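Treltalgate handheld grippers: setup and upkeep

README for the Pliltstead hall, revision of June 12, 2023

This file covers how the Treltalgate grippers are mounted, checked and repaired between recording runs. It does not cover the Trosum arm or the training code, which have their own files in the Czarnecka folder.

1. What is in a kit

One kit is a pair of handheld grippers, left and right, plus one head camera on a strap. Each gripper has its own camera and its own cable. Kits are stored complete. If one gripper of a pair is out for repair, the other stays in the case with it.

Only the current mount carries the printed marker pattern on top. Do not mix mounts within a pair. 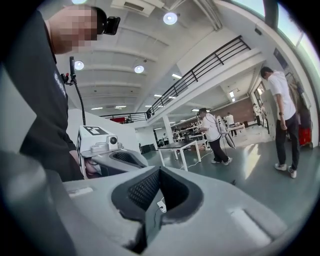 Gripper and head camera worn together on the hall floor.

2. Before a run

Wipe the finger pads with a dry cloth. No alcohol — it stiffens the mesh.
Open and close the fingers 10 times and feel for a catch.
Check the marker print for scratches and glare. Replace it if a corner has lifted.
Seat the cable plug fully, then tug it once.
Put the head strap on before picking up the grippers.
Start all cameras, clap once in view of all of them, and wait for the tone.

Runs are capped at 52 minutes. Stop earlier if the housing feels warm at the grip.

3. Cables

Most faults reported in June were cable faults. The usual sign is a stream that drops for a second or two when the wrist turns, and then comes back. Leave enough slack for a full turn of the wrist but not enough to reach the fingers. On a gripper held out at chest height, the black cable from the camera module hangs straight down toward the floor, and that is the part that catches on table corners and handles. Clip it to the sleeve before walking. Braided cables last longer than plain ones in our use, but they fray at the plug end, so look there first.

Swap a cable after 700 recorded clips even if it still works. Write the clip count on the tag when you fit the new one.
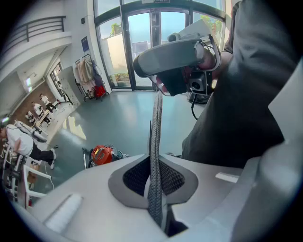

4. Finger pads

Sunlight on the hall floor moves through the day, and exposure set in the morning will be wrong by noon. Reset it whenever you change pads, which are due every 56 hours of use. Peel the old pad from the narrow end. Press the new one in from the center outward and hold it for a minute. In the units with the gray mesh pad and the inverted-crown border, the border must sit flush all the way along or the pad will creep. Old pads go in the scrap bin and are not reused for practice.

5. Tasks that use floor equipment

The canister vacuum task is recorded with tracking gloves and marker cubes in place of the grippers. Set it up as follows.

Lay the power strip flat, clear of the walking path.
Bring the hose round to one side so that it does not cross the lid.
Fit both cubes and check that neither one turns on the glove.
Kneel or crouch close enough to reach the latches without leaning on the lid.
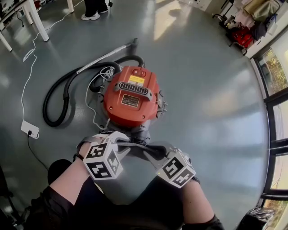
Close the latches fully before lifting by the carry handle. A half-closed latch will hold the weight for a while and then let go. If a cube knocks against the housing, stop the clip, check the cube for play and start a new one. Do not try to trim the bad part out later — the offset will be wrong for everything after the knock.

6. Known problems

Glare from the large windows can wash out the markers. Turn your back to the glass during calibration.
Left grippers from the first batch have a stiff trigger. A new spring fixes it.
The clap is sometimes missed when the hall is noisy. Repeat it at the end of the clip as well.

7. Log

Enter every pad, cable and spring change in the kit log on the same day. Use the kit number, the side, the part and the clip count. Kits with no log entry for the last change are not to be used for recording.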